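Can a Robot Pack a Box of Parts?

Lots of companies say their robots can do boring jobs for us. Some of those companies are right. Some of them are mostly good at making ads. So when a company called Perkura started selling a parts-packing service, we thought it was a good chance to practice asking hard questions.

First, what is the job?

Factories that build machines need small parts. A worker might need one circuit board, a few wires and a solenoid. (A solenoid is a coil of wire that turns into a magnet when electricity flows through it. It can push or pull things, like the bolt in an electric lock.) Before the worker can start building, somebody has to collect those parts and lay them in one tray. This is called kitting. It's a bit like getting out the flour, the eggs and the sugar before you bake.

Kitting is dull. You pick up one of these and one of those, and then you do it again. If you forget a part, the person at the next table has to stop and go looking for it.

What is Perkura selling?

Perkura will set up two robot arms at a table in your factory. The company calls this package the Tomholm. You don't buy the arms. You rent them for $675 a month, and Perkura fixes them if they break. There is also a setup fee of $1135, which is printed in much smaller letters on the price sheet. Always read the small letters!

The ad says the Tomholm can pack "100 kits before lunch." That sounds like a lot. But when does it start? If it begins at midnight, it has twelve hours until noon. If it begins at 8 in the morning, it has only four. The ad doesn't say. It also doesn't say how many parts are in a kit, and a kit with two parts is a lot easier than a kit with ten.

Why is this hard for a robot?

Think about picking up a wooden block. It has flat sides, and it keeps its shape when you squeeze it. Now think about picking up one cooked noodle from a bowl of noodles. Wires are like that. They bend, they flop and they hook onto each other. Your fingers can feel when a second wire is coming along for the ride, and you shake it loose without thinking.

A robot gripper usually has just two fingers, and many grippers can't feel much. Circuit boards are stiff, so they hold still, but they have tiny pieces on top that shouldn't be squashed.

What does a factory person think?

Despina Đorđević runs the packing room at Dvorak, a company in Kisbridge that makes motor controls. She has read the ad too. "I'd want to see it do the wires at 4 in the afternoon, when the bins are a mess," she told us. "Anybody can do the first one."

Her room packs 55 kits on a normal day, so a machine that makes 100 before lunch would spend its afternoon waiting. She would still pay the same rent.

She isn't against robots. She would like one that does the circuit boards and leaves the wires to people – but Perkura doesn't offer a cheaper plan for that.

Now look at the work. Find the wires in the yellow trays, and decide which ones you would want to pick up with two stiff fingers. 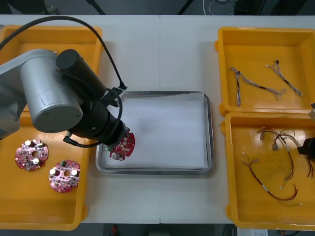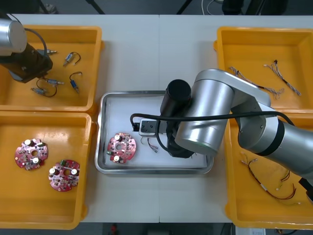
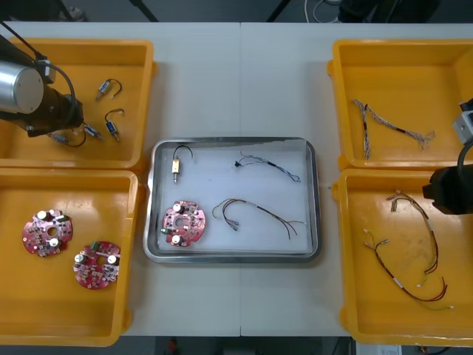
Kitting with two robot arms. The steel tray in the middle is for the kit, and the yellow trays hold the parts.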